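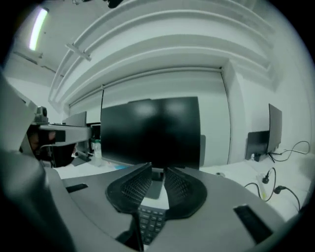 Rinau Freight Services — Hazardous Goods and Warehousing Department

Visit report: Grasov chemical terminal, Bragança
March 2025

The visit covered the packaged-goods warehouse, the drum transfer bay and the dispatch desk. Our guide was Covadonga Llorente, site safety manager. Bulk storage was not part of the tour.

Warehouse layout

The building has 3,000 pallet positions in 2 fire compartments. Flammable liquids are held in the north compartment, corrosives and general goods in the south. Acids and bases are kept on opposite sides of the south aisle, with separate floor drains leading to separate sumps. On the day of the visit the stock system showed 411 positions blocked, most of them for a rack inspection.

Goods-in checks are done before the truck is unloaded. The clerk compares the transport document with the pre-advice, then checks labels and closures from the tail of the trailer. A mismatch in UN number or packing group stops the unloading. Grasov does not relabel on behalf of the shipper; we do, and the difference should be settled before we share any accounts.

Drum transfer bay

The bay handles drums and 1,000-liter containers. Each container is grounded before the valve is opened, and the pump will not start without a closed ground circuit. Vapor extraction is at floor level. The spill kit is checked at every shift change and sealed with a numbered tag — a broken tag counts as a used kit.

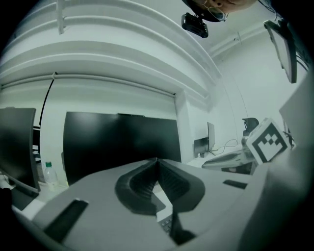

Dispatch and carrier control

Dispatch runs on software from Stivitz. Segregation rules are applied when the load is planned, so the picker never receives a list that cannot legally travel together. Driver certificates are entered at the gate, and an expired one blocks the release of the load. We asked about manual overrides. These need a second login from the safety office and are reviewed monthly.

Open points

Grasov will send its segregation table and the sump inspection form. We owe them our relabeling procedure. A return visit to our own site is planned for September.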